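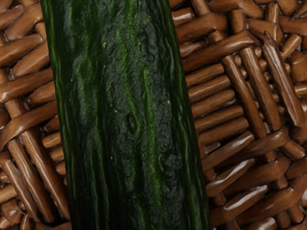 Cucumber on wicker.

I get asked all the time how I kept my pumping records straight when I went back to work, so I'm finally writing it down. It took me three tries to find a system I could stick with (the first one was sticky notes, don't ask), and you really don't need anything fancy to do it!

Step 1. Pick one place to write things down. I used a cheap spiral notebook that lived in my pump bag. My sister swears by the Tultero app on her phone, and that's fine too, as long as you aren't using both. I tried both for a week and my totals never matched.

Step 2. Make four columns: time, minutes, amount, notes. The notes column is where the good stuff goes. Mine says things like "skipped lunch" or "new flange size, much better" or just "ugh."

Step 3. Write the amount before you pour. I learned this at my desk with a cap in my teeth and a phone ringing. Once two sessions are in the same bottle, you're guessing.
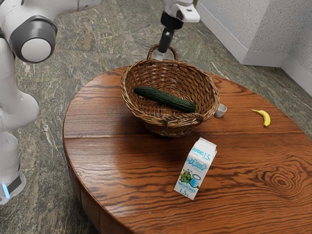
Step 4. Label the bag before it's full. Date, amount, and your baby's name if you use daycare. Permanent marker goes on so much easier when the plastic is flat and dry. Lay the bags on their sides to freeze and put the newest at the back.

Step 5. Add up once a day, and only once. I did mine at 9 p.m. with a cup of tea. My first full day back at the office came to 281 ml, and I cried because a coworker had told me hers was double that. Please don't compare! My daughter was growing fine, and her pediatrician was happy, and that was what counted.

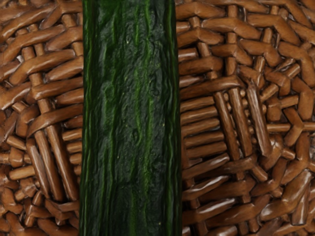 Kanini Kirui
Parent Contributor, Wotumcombe Family Pages

Step 6. Look back every couple of weeks. I put a star next to any day that seemed low and then read the notes column. Nearly all of my stars were on days with back-to-back meetings, so I blocked off twenty minutes at 10:30 and guarded it like a hawk.

Step 7. Bring the notebook to your appointments. Jeptoo Mohamedi, my lactation consultant, flipped through mine and spotted that I was leaving a huge gap in the afternoon. If your supply drops suddenly, or you have pain or a fever, call your provider and don't wait for the next visit.

I stopped in December, after 179 days of entries. The notebook is in the memory box now, next to the hospital bracelet, and the marker still works.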